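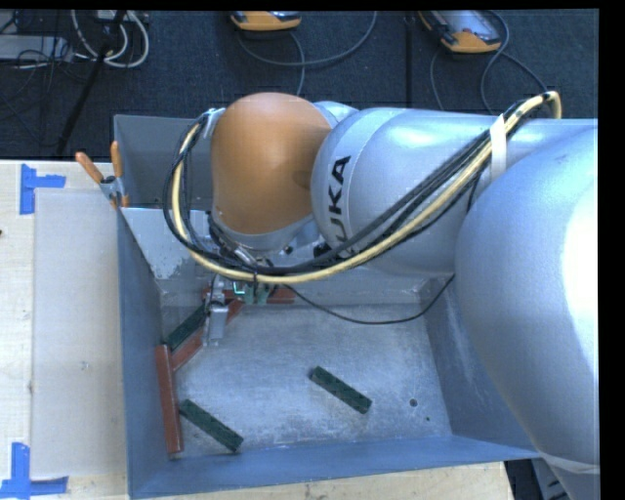 Arm reaching into the metal bin at the Sarnness bench, with bars and blocks on the bin floor.

Sarnness Bin Stops

Data card and README, release 2

Summary

Sarnness Bin Stops is a set of bin picking episodes in which the robot stopped when it should not have, or kept going when it should have stopped. Each episode has joint positions, estimated external torques, gripper state, controller messages, video from a fixed camera, and a short written note on the fault. Successful picks from the same shifts are included for comparison.

The set was put together after a cable fault on our bench damaged a connector at the wrist. We had been treating the stops leading up to it as a tuning problem. The logs show they were mechanical, and that the warning signs were there well before the connector went. We are releasing them so that other groups with externally routed cables can check their own logs for the same pattern.

What went wrong

The arm works inside a bin with tall sheet-metal sides. Power and signal lines for the gripper run along the outside of the arm in one bundle, held by a strap, with a loop left at the wrist so that the last joint can turn. The loop has to be long enough for the full rotation and short enough to stay clear of the bin walls. At the start of collection it was neither checked nor written down.

During session 14 the controller began to report collision stops on picks close to the left wall. The gripper was not touching anything in the video. The operator raised the collision threshold and carried on. The stops went away for the rest of that session.

In session 15 they came back, this time on the way out of the bin. We put it down to the payload setting, corrected the payload, and raised the threshold a second time. This was the main mistake. The payload value had been slightly wrong, so the change looked like a fix.

In session 16 the cable loop caught on the top edge of the bin while the wrist was turning. With the threshold where it was, the arm did not stop. It pulled the loop tight, dragged one connector part of the way out of its socket, and lost the gripper signal. The gripper software read the lost signal as "open." The bar in the fingers was still held, and the arm carried it out over the table edge before the operator pressed the emergency stop. No one was hurt. The bar fell when the gripper was powered down.

Session 17 was run after the repair, with the thresholds put back to their original values and the loop shortened. It has no collision stops outside of real contact and is the best baseline in the set.

Causes, as far as we know them

1. The cable loop was too long for picks near the wall, and the strap that sets its length could slide along the arm. It had moved toward the wrist over several sessions. Nobody had marked its original position.

2. The collision threshold could be changed from the operator screen without a note or a second sign-off.

3. The gripper driver had no "unknown" state. Anything it could not read was reported as open.

4. Recovery after a stop was automatic for the first attempt. The arm backed off and tried the same path again, so a snagged cable was pulled at least twice before anyone looked.

We do not know whether the connector was already weak. It was replaced in an earlier rebuild with a part from Munico, and the old one was not kept.

Task setup

The parts are reddish-brown bars and dark green rectangular blocks, placed in the bin by hand before each episode. The task is to lift one named part, clear the bin wall, and set it down on the flat off-white sheet beside the bin. Blue tape on the table marks where the sheet goes. If the sheet has moved off the tape, the episode is flagged in the notes but kept.

Bars lying against a wall are the hard case. The fingers have to come down between the bar and the metal, which turns the wrist to the end of its range and brings the cable loop closest to the wall. Nearly all of the false stops come from this layout. Blocks in open floor are the easy case and make up most of the comparison episodes.

A spring clamp is used on the bin edge. Before session 14 the bin was sometimes left unclamped and could shift when bumped. Those episodes are not in the release. The clamp itself is a collision object in the planner, and its handles are modeled as one box that is larger than the real thing. Some odd-looking detours near that corner come from the oversized box and are not faults.

Contents of an episode folder

joints.csv - joint positions and velocities, one row per control cycle
torque_ext.csv - estimated external torque per joint, from the controller
gripper.csv - commanded state, reported state, finger width
messages.txt - controller messages with time stamps
fixed_cam.mp4 - video from the fixed camera
thresholds.json - collision thresholds in force during the episode
note.txt - operator note, sometimes blank

Time stamps in messages.txt come from the controller clock. The camera clock is separate. We lined them up by hand using the first visible motion in each video, and the offset is stored in thresholds.json under cam_offset. It went in that file for convenience and the name was never changed.

Labels

Each episode has one value in the field stop_type.

none - the pick finished with no stop
contact - the arm or gripper touched the bin, a part, or the clamp and stopped
cable - a stop or torque rise caused by the cable bundle, confirmed on video
unclear - a stop with no visible cause
operator - stopped by a person

The cable label was added after the fact. Two people went back through the videos for sessions 14 to 16 and relabeled anything first marked unclear where the loop could be seen touching the wall. Where they disagreed the label stayed as unclear. Expect some real cable stops to be hiding in that group, because the arm often blocks the camera's view of the far side of the bin.

The original labels are kept in stop_type_v1. If you are studying how operators judge faults as they happen, use that field.

How to read the torque data

A cable snag looks different from a hard contact. Contact gives a sharp rise on one or two joints, usually with the gripper moving down. A snag gives a slower rise on the last joints while the wrist is turning, and it drops off when the wrist turns back. On the early snags the rise stays below the threshold and no message is written. You will only find them by plotting torque_ext.csv against wrist angle.

Do not compare torque values between session 15 and session 17 without correcting for payload. The setting in force is in thresholds.json for each episode.

Known problems

The gripper.csv files from session 16 contain false "open" values after the connector came loose. We left them as recorded. A corrected column, reported_fixed, marks these rows as unknown.

Finger width drifts at the start of a session until the gripper is homed. Homing was not logged before session 15.

Reflections from the bin floor confuse depth estimates. No depth data is included for this reason. Scratches and smudges on the metal have also been picked up as part edges by at least one segmentation model we tried.

Several operator notes use "snag" for a part catching on another part. Read the note with the video before relying on that word.

Changes made on the bench

The loop length is now set against a mark on the arm and checked at the start of each session, with the wrist turned by hand to both ends of its range at low speed. The strap gets a paint line across it so that any slip shows.

Thresholds are locked. Raising one takes a second person and a line in the log - this has slowed us down a few times and we have kept it anyway.

A lost gripper signal now stops the arm in place and holds the fingers closed. Automatic retry after a collision stop has been removed. The operator looks at the cables, then clears the stop.

The wrist limit has been cut back for picks along the left wall. This makes a few bar positions unreachable, and those parts are moved by hand between episodes, with the arm stopped and the enabling switch released.

Intended use

The set is meant for work on fault detection, stop classification, and review of recovery behavior. It is small and comes from one bench with one arm and one gripper. A detector that does well on it should not be treated as a safety function or used in place of one.

It is a poor choice for training a picking policy. The failed episodes are overrepresented on purpose, and the successful ones come from a narrow set of layouts.

Related releases

Hondari holds the planner configuration and the collision model of the bin, including the oversized clamp box. Baptista has the plotting scripts for torque against wrist angle. Both are in separate repositories and have their own READMEs. Use the June tag of Hondari with this release, as later versions change the joint naming.

Changelog

Release 2, 24th February: cable label added, stop_type_v1 added, reported_fixed added for session 16, session 17 included.

Release 1: sessions 14 to 16 with original labels. Withdrawn, since the cam_offset values for session 15 had the wrong sign.

Reporting errors

Open an issue with the session number and episode folder name. For label disputes, give the video time where you see the loop touch or clear the wall. Label changes go into the next release and the old value is kept.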